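Arms at the packing counter, what happens with our hours?

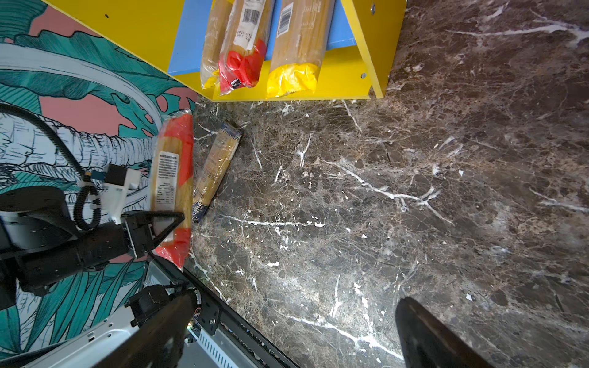 Spaghetti at the counter, one pack in the gripper

lysko_26
Posted 08/06/2026
Hello all. I work in a dry goods store room at Grarnus, we fill small orders for shops. Since February we have two arms for the pasta and rice. Before, I was picking by hand the whole shift. Now I fill the shelf, I take away the torn packs and I press the reset when an arm stops. My back is better, I must say. But they moved 3 people to the evening shift and I would like to know if it was the same at other places.

Pritico
Same at ours, but with jars. The pay stayed, the job title changed to "cell operator". Ask for the new title in writing, it matters later when you apply somewhere else.

nadine_k
I don't agree that it is so good for the back. You still lift the full cartons to the shelf, and now you do it faster, as the machine does not take a break. We do 400 orders in a shift and before it was much less.

lysko_26
nadine_k, yes, the cartons are still ours. I forgot to write it. For me the picking was worse, always turning to the same side.

Lionel Mallet
I am a shift lead, so maybe you will not like my opinion. With long packs in clear plastic our arm was slow for many weeks, and the people were standing and waiting for it. This waiting is what made them tired — more than the lifting. I started to change the places every 2 hours and the complaints became fewer. Who decides the rotation at your site?

lysko_26
The planner decides, from the office. She is not often in the store room.

nadine_k
Then there is your problem. A person who never stood there should not plan it. And "operator" without training is only a word, Pritico.

Pritico
I had two days of training. Short, I agree, but I can clear a fault alone now and I don't wait for the technician.

lysko_26
We had one morning. I will ask for the second day and for the rotation, and I will write here what they answer.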